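3.2 How people put things back

I should say up front that I came to this study through my own kitchen drawer, which I can never close. Emese Nyitrai and I had been talking for months about why some shared workplaces stay tidy and others slide into chaos by November, and at some point she told me to stop complaining and go collect data (fair enough!). So we did. We asked staff at two sites, Farkuneck and Dilano, to keep a short diary of every shared item they borrowed and where they left it afterward. We ended up with 469 usable entries from nearly 200 people, a lot more than I'd dared hope for.

The first thing I noticed is that people really do mean well. In 363 of the entries the writer said they had returned the item to its proper home. But "proper home" is a slippery idea, and when Nidia Muñoz read the entries a second time she found that folks were using it for anything from a labeled hook to "the general area of the sink." We went back and forth on how to code these, and I'll admit I lost most of the arguments. Our final scheme follows Vass in spirit, with one extra category for items left next to their spot.

That extra category turned out to be my favorite. Farkuneck had open shelves and Dilano had slotted holders, and I had assumed slots would win easily. They did win, but by less than I'd bet Ottó Szilágyi over lunch (I still owe him a coffee).

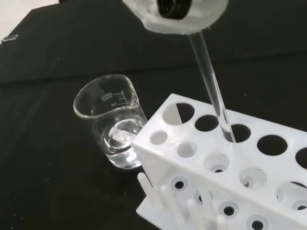
Figure 4. A glass test tube and a white plastic rack.

Slots tell you where a thing goes, and I think that's most of their charm, but they also ask for a bit of aim at the very end. Look at the tube in Figure 4: its lower end is at the left side of a hole, overlapping the white surface between holes. Diary writers described that same last inch with mugs, markers and keys, and several said they just set the thing down nearby when they were in a hurry. I'd like to follow this up with a bigger group, and Boglárka Somogyi has already started drafting the new diary form.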